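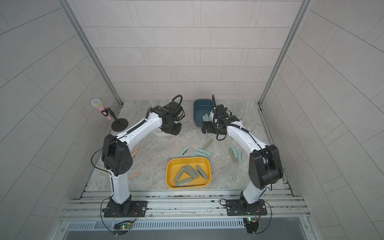

**Wolside Automation Bench** · @wolsidebench · 2024-02-13

Equipment planning for the second stick-sorting cell, posted in pieces. Two arms, parallel grippers, one rail platform, as on the cell we have now.

**1/** Budget ceiling is set per cell, arms excluded. Arms come out of the capital line and were approved in January.

**2/** Rails: aluminum extrusion again. Drellen quotes 9 working days cut to length, Plullik quotes 30. Plullik is cheaper per foot but charges for end tapping. Going with Drellen.

**3/** Grippers: parallel, black, same model both sides. One spare per cell plus 6 sets of fingers. Fingers are the only part I'm treating as a consumable.

**4/** Cabling is where the last estimate fell short. The coiled leads above the grippers need slack for full wrist travel, and the elbow lead needs its own clip. Line item is now $518 - connectors included.

**5/** Controller boards stay under the bases, one per arm. Short wire runs, easy to see the green LEDs. Lakatos offers a cabinet version. Declined, it adds a longer harness for each arm.

**6/** Work items are cheap: flat sticks in sage, mint, olive and peach, a yellow tray, small bowls. Buying these locally, no PO.

**7/** Still open - floor panel. Marble pattern or plain gray. Same price, so it waits on the vision tests.

**8/** Rail order goes out first. Grippers follow once Drellen confirms the hole spacing.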